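The robot arms in the canteen: your questions, answered

14 shares | 6 comments

Ernance staff FAQ, updated November 13, 2018

Since the arms were announced in September, the suggestions box has been fuller than at any time since the vending machine changed its crisps. Most of what went into it was a question. Some of it was a crisp packet. We have answered the questions.

What are they for?

Plates. The two arms take plates and put them in a rack, ready for the servery. They don't cook, they don't serve, and they won't be asking whether you want gravy. The arms were supplied by Zindholm and are looked after day to day by our own kitchen team, who have had the training and have the lanyards to prove it.
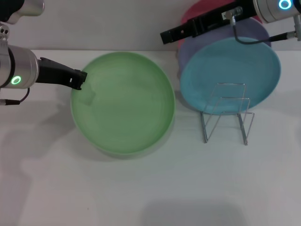 Left arm at the green plate, right arm over by the rack.

Why does it need two arms?

People generally use two, and we've never asked them to justify it. One arm can deal with a plate while the other sees to something else. The supplier's answer was longer and had a diagram in it. Ask in the kitchen office if you'd like a copy.

Is anybody losing their job?

No. We put this third because the first two were easier to write, but it was the question we got most. All 19 people in the kitchen team keep their posts, hours and pay. The agreement with staff runs until the trial ends, and nothing in it can be changed without another meeting. Anyone who sat through the last meeting will know what a strong protection that is.

So what do the people who used to rack plates do now?

More of the other things. Two of the team have moved across to the hot counter at lunch, which is why the queue there has a second till. Others have taken on the allergen labels, a job that used to be done by whoever was standing nearest the printer. Not everyone is delighted. One colleague told us that racking plates was the only part of the shift when no one spoke to her, and she would quite like it back. We've noted this and are looking at the rota. It is a fair point and it wasn't in the business case.

Are they faster than we are?

Not at present. Anybody on the team can beat them, and several people have made a point of doing so. What the arms have going for them is that they don't get sore wrists at the end of a double shift, and sore wrists were the reason we started looking at this in the first place. If you have wrist or shoulder trouble now, please don't wait for a robot. Fill in the form and see occupational health.

Why have the plates changed colour?

The coloured plates are the ones we're using for the trial, so that everyone can talk about "the pink one" and be understood. The white crockery hasn't gone anywhere. There is no truth in the rumour that colours will be given out by grade, although we enjoyed the letter proposing it.
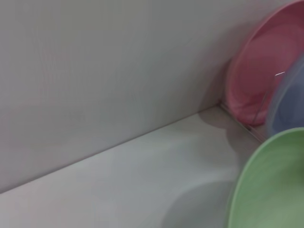
Plates are also the easy end of the washing-up. They are round, and they lean against things in a reasonable way. Bowls will come next, if there is a next. Mugs have handles, and the people at Zindholm go a bit quiet when we bring them up. Cutlery has not been discussed in polite company.

Does it break much?

Less than the last open day did. Breakages go in the same book as everybody else's, under "Arms", and anyone may look at it. If you see something that seems wrong, press the red stop button by the kitchen door and fetch a supervisor. You will not be told off for pressing it. Please do not press it to see what it does. It stops the arms.

Can I move a plate while they're working?

No. Wait until the kitchen team tell you the arms are off, and that includes when it's just the one plate and you're in a hurry.

Do the arms record us?

There are cameras for looking at plates. The pictures are kept for 60 days and then deleted. They are not used for timekeeping, appraisals or finding out who leaves teabags in the sink. The staff side asked for that in writing and got it, teabags included.

Do they have names?

Officially, Left and Right. Unofficially there was a vote, and we can't print the winner.

Who decides whether they stay?

The trial lasts 6 months. At the end of it the kitchen team vote first, and their view goes to the site managers along with the figures. Our sister site at Luangrath ran a similar trial with trays and handed the equipment back, so it can be done. Prallano kept theirs, and their team now say they'd miss it, mainly on bank holidays.

Where do I send a question that isn't here?

The suggestions box, or the kitchen office before the lunch rush. During the lunch rush you are welcome to ask, but you'll be handed an apron.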